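Search this site
Search

Week 4 — Who Pays for a Place on the Shelf?

Hello again, everyone, and welcome back after the February break. I hope you all managed a bit of sunshine. Haziq Ginting's guest talk has moved to later in the term, so we're pressing on with slotting fees and trade promotion, a corner of marketing I have a great soft spot for (you'll soon get sick of hearing about it, I'm sure).

Most of you came to this course thinking of marketing as ads, and fair enough. But for a small food company, much of the budget never gets near a television or a phone screen. It goes to the retailer. A slotting fee, sometimes called a listing allowance, is a payment made so that a new product will be stocked at all. Then come the payments for a better position, for a place in the catalogue, for the end of the aisle, and for the discount the shopper sees on the ticket.

Our running case is Girmont, the yoghurt maker we met in Week 2. When Girmont took its drinking yoghurt to the Buzatu supermarkets, it was asked for $894 per store to be listed and a further $832 per store for a spot at eye level. Work out what that does to the margin on a product with a short shelf life — I'd like you to have a go on paper before the tutorial, even if you get in a tangle halfway through.

There are two broad ways of reading these fees, and you'll find good people on either side. One school treats them as a sorting device: the retailer has limited room and can't know which new lines will sell, so a supplier willing to pay is signalling some confidence. The other sees plain bargaining power, with smaller suppliers squeezed off the shelf by rivals with deeper pockets. Saodah Oei's reading leans towards the first and Hazem El Fassi's towards the second, and I'd love you to read them in that order.

For the tutorial, please bring a page of notes on this: if Buzatu dropped its fees tomorrow, would shoppers see more variety, or would the cost turn up somewhere else? Tirta Teoh's group will open the discussion, and Prasetyo's group will reply.

0 comments | 2 shares
Back to top | Contact the course office 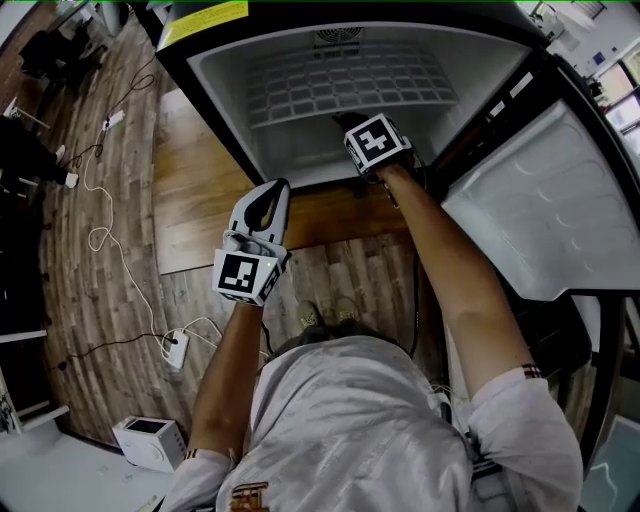

At the open door of a mini fridge.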